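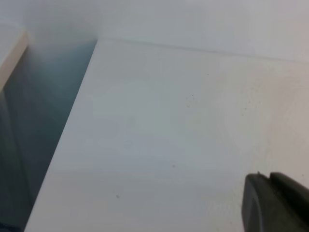 Figure 3. Wrist camera view of the white panel, with one gripper finger at lower right.

4.2 What the wrist camera gives the arm

Most write-ups of home-built arms report how often the thing worked and leave the sensing to a sentence or two. We think this is backwards, at least for machines put together on a bench in a garage or a shared shop. The Ilus arm was built by the second author in the Arnstead workshop over one winter, from printed parts and hobby servos, following a plan that promises "reliable handling of household items" from a single camera at the wrist. We wanted to know how much of that promise the camera could carry.

The plain panel in Figure 3 is a harder case than it looks. A person sees at once where it ends and the drop begins. The arm has to get this from one long edge, a thin seam at the far side and a few specks of dust. The edge is good. It is straight, it has strong contrast against the shadow beyond it, and our line finder had little trouble with edges of this sort. The surface inside the edge is another matter. It has almost no texture, so there is nothing to match between one picture and the next, and the slow change from a bluish tone to a cream one was read by the first version of the software as a change in height.

We tried the usual cure, which is to turn up the feature detector until it finds something. It did find something: dust. For a short while we were pleased with the result, until Bodnár wiped the panel between two runs and the position estimate fell apart. Any builder who reports good tracking over a bare white surface should be asked when it was last cleaned.

Cloth was chosen as the test item because the plan names it, and because Morrison's often copied tutorial treats it as the easy part. The claim there is that a soft item forgives a poor approach: the fingers close, some of the fabric ends up between them, and the job is done.
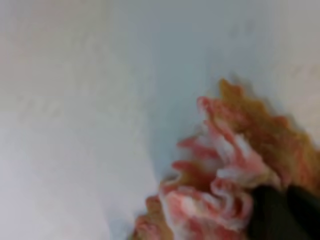
Blur is the first objection. The servos on this arm are cheap and the wrist carries the camera with it, so every quick move smears the view at the time when the controller most wants a sharp one. Slowing the arm helps, and it also makes the arm so slow that no one in the shop cared to wait for it. A ruffled edge with many small points gives a different outline each time the fabric shifts, and once the outline is smeared as well, the mask we got from color alone was the only one worth keeping. Color worked well for red and pink folds against a white surface. It worked less well where tan fabric met a cream patch of background, and we would not expect it to work at all with a white dish towel.

The second objection is that the finger hides what it holds. With the camera set this close, part of the fabric at the contact is behind the gripper, and the controller has to guess at the rest. We logged 149 closing moves and labeled them by hand. The two of us disagreed on enough of the labels that we have decided not to give a success rate here. Carré counted a grip if any fabric was held, Bodnár only if it stayed held through a lift, and the plan itself does not say which is meant. The Timora build notes, which do quote a rate, do not say either.

Moving the camera bracket back by 2 cm gave a wider view and a worse wobble. Turning it by 90 degrees put the servo cable in the way. A second, fixed camera over the bench is the obvious next step, though it would end the claim that a wrist camera is enough, and that claim is the reason most people pick this design. We return to the bracket in Section 5.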